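La pinza se abre sola con un objeto agarrado, ¿sensor o goma?

Rūta Vanags
Hola a todos. Llevo unas semanas con un par de pinzas de mano Cillen, de las que se llevan una en cada mano para grabar demostraciones, y tengo un fallo que me está volviendo loca. Cierro los dedos, agarro el objeto, y al rato la derecha registra apertura total aunque yo no haya soltado nada. El archivo sale con un salto y el brazo que luego lo reproduce (un Raju viejito) abre en el aire y tira lo que lleva. La última vez fue una taza y pasó a un palmo de mi pie, así que ya no me hace gracia.

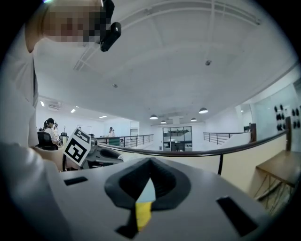
Dedo de goma negro con la cinta amarilla, y la otra pinza con su marcador.

He reiniciado, he cambiado el cable 2 veces y recalibré con el programa de Skoteck. Nada. ¿Le ha pasado a alguien?

Angharad Phillips
¡Uy, sí, me pasó igualito en octubre! Lo mío era el marcador del dedo: se despegaba un poquito de una esquina, la cámara lo perdía y el programa, en vez de avisar, rellenaba el hueco con el valor máximo. Mira el registro justo antes del salto — si ves 3 lecturas vacías seguidas, es eso. Y mientras tanto, por favor, no reproduzcas nada con el brazo sin limitar la velocidad y con el paro de emergencia a mano.
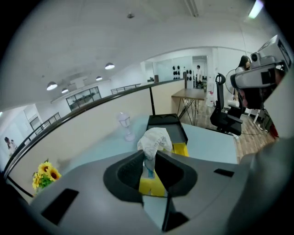 Para descartar la goma yo haría una prueba tonta con algo blando, que perdone los errores. Los dedos cogen holgura con el uso y a veces el problema es puramente mecánico. Te vale la caja amarilla de pañuelos que tienes entre los dedos: ciérralos despacio, aguanta 6 segundos, suelta y repite sin mover la muñeca. Si el salto sale siempre a la misma apertura, sospecha del mecanismo; si sale cuando giras la mano, es visión. Yo le pegué el marcador otra vez con adhesivo bueno y llevo más de 1000 agarres sin un solo salto (bueno, uno, pero se me cayó la pinza al suelo).

Jusadport
A mí me iba mal y le puse cinta nueva. Prueba eso. Si no, escribe a soporte, aunque tardan.

Rūta Vanags
¡Gracias, Angharad! Miro el registro esta tarde y os cuento. El brazo se queda apagado hasta entonces.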